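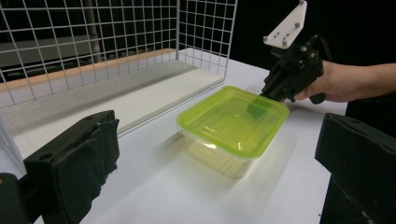 Call for participants: household food storage diary study

Pranalham is recruiting households for a study of how cooked food is stored, labelled and used up at home. Participation runs for 30 days in April. The study is open to adults who do at least half of the cooking in their household and who have a working refrigerator with a separate freezer compartment.

Background

Most published advice on leftovers assumes that people know when a dish was cooked and how long it stood on the bench before going into the fridge. Our earlier survey had 499 usable responses, and many of the people who answered could not give a date for at least one item in their fridge. A survey can't tell us how those items came to be there. A daily diary can.

What is involved

Each household will keep a short written diary, on paper or through the Lultus web form. An entry is required each time cooked food is put away, moved between fridge and freezer, eaten or thrown out. The entry records the dish, the type of container, the time and the approximate volume to the nearest half cup. Most entries take under a minute.

You will also be sent a fridge thermometer. Place it on the middle shelf, toward the back, and write down the reading once in the morning and once in the evening. Do not adjust the fridge setting during the study unless food is spoiling. If you do adjust it, note the old and new settings.

There are three telephone interviews: one before the diary begins, one at the midpoint and one at the end. Interviews are recorded for transcription. The recordings are deleted when the transcript has been checked.

You do not need to change what you cook or buy. Please use the containers you already own. Plates under cling wrap, jars, saucepans with the lid on and takeaway tubs all count as containers.

Who can take part

You must be 18 or older and living at your current address for the whole of the diary period. Share houses are welcome, but only one diary is kept per fridge, and every adult who uses the fridge must sign the consent form. We can't accept households where a member is on a medically supervised diet — those records are covered by a separate protocol at our Fevdale office.

Payment

Households that complete the diary receive a grocery voucher at the end of the study. Part payment applies if you withdraw after the midpoint interview. You may withdraw at any time without giving a reason, and you may ask for your entries to be removed up to the date of the final interview. The thermometer is yours to keep.

Data handling

Diaries are stored under a household number. Names and addresses are held in a separate file and are not passed to Bozsik, which supplies the thermometers. Results will be reported by household size and fridge temperature band only.

How to apply

Complete the eligibility form on the Pranalham website by Nov 24, 2018. Paper forms are available on request from the study coordinator, Győző Borbély. Please list the number of people in the household, the approximate age of the fridge and your preferred hours for telephone calls. Applicants will be told the outcome in writing, and consent forms will be posted with the thermometer.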